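Suvard 93 popcorn maker, six months on

We bought the Suvard 93 in October to replace a hot-air popper that had started to smell of burning. It is the stovetop kind: a steel pan with a crank on top and a thin wire arm that turns inside. Faller sell a very similar one, but the lid on theirs lifts off completely and this one is hinged.

The pan holds 5 litres when full. We get our best results with slightly less corn than the booklet says, as a full measure pushes the lid open before the last kernels have gone. Oil goes in first, then three test kernels, then the rest once those have popped. Turn the handle slowly. Poonam Saxena, who lent us hers before we bought our own, cranks it very fast and gets more broken pieces.

Popping takes a few minutes on gas. On our old electric ring it was slower and left more unpopped corn at the bottom. It will not work on induction, and the box only says so in small print on the base.

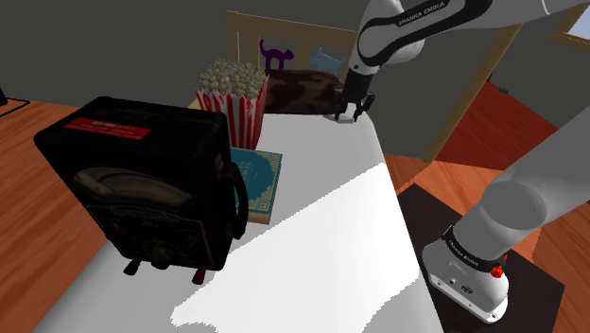

Can you make sweet popcorn in it?

Sugar can go in with the oil, but you need to keep the handle moving the whole time and tip the popcorn out as soon as the popping slows. Any sugar left in the pan sets hard, so fill it with hot water straight after.

Cleaning is the weak point. The arm comes out with one wing nut, but the gears under the handle do not, and oil creeps into them. After two months ours squeaked. I wiped it out with a cloth and it has been quiet since – though I now do this every few weeks.

The wooden knob worked loose in January. Nautiyal, the shop we bought from, posted a new screw without charge and it arrived on the Wednesday.

I would buy it again for a gas hob. For a small kitchen it is rather tall, and ours lives on top of the fridge.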